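Kollbridge Partner Support
Ticket status: Closed
Category: Captions and subtitles
Title affected: Nyanda (feature film, original language with English subtitles)
Submitted by: Hildegard Nolte, Aluvora Film Distribution
Priority on opening: High
Priority on closing: Normal

Original report

Aluvora Film Distribution wishes to report a fault with the English subtitles for Nyanda, which became available to Kollbridge subscribers in October. Viewers have written to our office to say that the subtitles run ahead of the dialogue in the second half of the film. In the courtroom sequence, the answer given by the lead actor can be read on the screen before the question has been asked. Several viewers also say that white subtitles are hard to read during the scenes set indoors by daylight.

The subtitle file supplied by this office was checked against the theatrical version before delivery and was approved by the director. It contains 2,530 subtitle events. We have not altered it.

The film has attracted a good deal of comment in the press, much of it concerning the casting and the decision to release it across the border on the same date. It would be unfortunate if the wording of the dialogue were to be misjudged through a technical fault. One reviewer has already attributed a remark to the wrong character. We would be grateful for an early reply.

Hildegard Nolte
Aluvora Film Distribution

Reply from Partner Support, first response

Thank you for your report. The ticket has been assigned to the captions desk. To help us reproduce the fault, please confirm the following.

The territory or territories from which complaints have been received.
The type of device used, if known.
Whether the fault is present from the opening titles or begins at a later point.
Whether the viewers had selected English subtitles or English captions for the hard of hearing. The two are separate files.

Please do not upload a replacement file while the ticket is open. A new upload restarts the approval process and removes the delivery record that we need for comparison.

Reply from Aluvora

The complaints come from all territories where the film is offered. Television sets and phones are both mentioned. The fault does not appear in the first part of the film. It begins after the wedding sequence, at the point where the theatrical version had an intermission card. All viewers who gave details had selected English subtitles.

We have received one complaint of a different kind, from a viewer who considers the translation of the song lyrics too free. That is a matter for this office and may be disregarded.

H. Nolte

Log entry, captions desk, 9:14 a.m.

Fault reproduced on the web player and on a television set. Subtitles are correct up to the end of the wedding sequence. After that point every subtitle appears 9 seconds early. The difference is constant to the end credits and does not grow, so a frame rate mismatch has been ruled out. A mismatch would produce a slow drift from the first line onward.

Captions for the hard of hearing were tested over the same passage and are in time. The fault is confined to the English subtitle file.

Log entry, captions desk, 11:40 a.m.

Comparison of picture masters completed. The master held by Kollbridge includes the intermission card. The version used by Aluvora for timing the subtitles does not. The card and the black that follows it account for the full difference.

The delivery form lists the picture master as "theatrical, no intermission." The file attached to that form is the version with the card. The captions for the hard of hearing were prepared later by a different team, which worked from the master held on our system, and for that reason they were not affected.

Reply from Partner Support, second response

We have found the cause of the timing fault. The picture master delivered to Kollbridge contains the intermission card, and the subtitle file was timed to a version without it. There are two ways to correct this.

Option one. Aluvora supplies a new picture master without the card. The existing subtitle file can then remain in place. The captions for the hard of hearing would need to be retimed, and the full film would return to quality review.

Option two. The present picture master remains in place and the subtitle file is retimed from the intermission onward. This is the quicker course. Review of a retimed file takes up to 5 working days.

Please state which option you prefer. We will answer your question about legibility separately.

Reply from Aluvora

We prefer option two. The director has been consulted and has no objection to the card, which some viewers have told us they enjoyed. The error in the delivery form was made in this office and we regret it.

We do ask that the question of legibility be given proper attention. It was raised by more viewers than the timing fault, and the household scenes are where the quarrel between the two families is carried almost entirely by dialogue.

H. Nolte

Log entry, captions desk, 2:05 p.m.

Legibility checked on the web player, a phone and a television set, using the default subtitle style. Default style for this title is white text with no outline and no background. The house default is white text with a thin black outline. The outline has been switched off in the styling block of the supplied file, which takes priority over the house default.

Night scenes and exteriors are clear. Text in the daylight interiors is faint, and in the long conversation between the sisters it is in places unreadable on a phone.

Reply from Partner Support, third response

The subtitle file for Nyanda carries its own styling instructions, and these remove the outline that our player would otherwise add. Where a file includes styling, the player follows it. This is deliberate and allows distributors to place text with care, but it means that any setting made for the cinema is carried into the home.

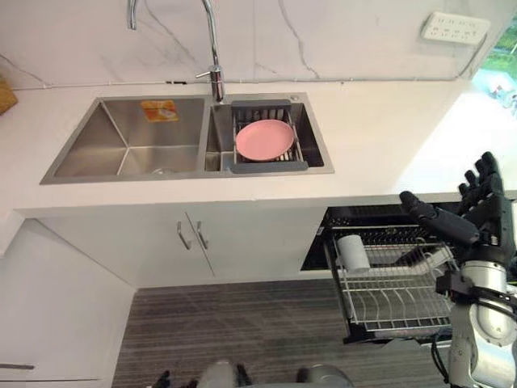 Subtitles are read against whatever lies behind them, and the player has no means of measuring the brightness of each shot before it draws the text. A style that was approved in a dark theater, on a large screen, may be lost on a phone held near a window. Interiors are the most common source of complaints. In a kitchen corner such as the one shown, plain white lettering would all but vanish against the white backsplash and the white counter, and the thin grey veins would break up the smaller letters further. The same lettering would keep a little more of its shape over the brushed metal of the sink, though we would not call it comfortable to read. A black outline solves the difficulty in both positions and is barely noticed elsewhere.

We therefore recommend that the styling block be removed from the file when it is retimed. The player will then apply the house default, and subscribers who have chosen larger text or a dark background in their own settings will have those choices respected. At present those choices are also being overruled, which may explain the messages you received from viewers who had already tried to enlarge the text.

Placement instructions may be kept. We note that subtitles are raised to the top of the screen during the opening credits, and again in the newspaper office where the printed headlines need to be read. Those positions are correct and should stay as they are.

Reply from Aluvora

We accept the recommendation. The styling was added for the festival screening at Sarkinlow, where the projection was unusually dark, and it was carried forward without review. The retimed file, with styling removed and placement kept, was uploaded this afternoon.

May we ask that the corrected file be applied in all territories at the same time? The film is being discussed line by line in two countries, and we would not wish audiences on one side to have a different text before them from audiences on the other, even for a day. The speech at the border crossing has been quoted in a number of articles – not always accurately – and we have sent the approved English wording to the publications concerned.

H. Nolte

Log entry, captions desk, 4:30 p.m.

Retimed file received. Automatic checks passed. Event count matches the original, 2,530 in both. No change to wording found on comparison. Sent to manual review.

Log entry, manual review

Full viewing completed on a television set, with spot checks on a phone.

Timing correct before and after the intermission card. No subtitle displayed over the card.
Outline present throughout. Household scenes legible on both devices.
Placement at opening credits and newspaper office as before.
Viewer settings for text size and background now take effect.
One remaining point: in the courtroom sequence, event 14 after the card has a closing quotation mark missing. Referred to Aluvora for approval of a minor correction.

Reply from Aluvora

The correction is approved. Please proceed.

H. Nolte

Closing note from Partner Support

The corrected English subtitle file for Nyanda has been released in all territories together. Subscribers who downloaded the film before the release must delete the download and save it again in order to receive the new file. Subscribers who stream the film need take no action.

The delivery record has been amended to show the picture master as "theatrical, with intermission." Future subtitle files in any language should be timed to that version. Aluvora has informed us that further translations are in preparation, and the timing reference has been attached to the title page in the partner portal for the use of the translators.

If viewers continue to report early subtitles, please ask first whether they are watching a saved copy. Replies to this ticket will reopen it.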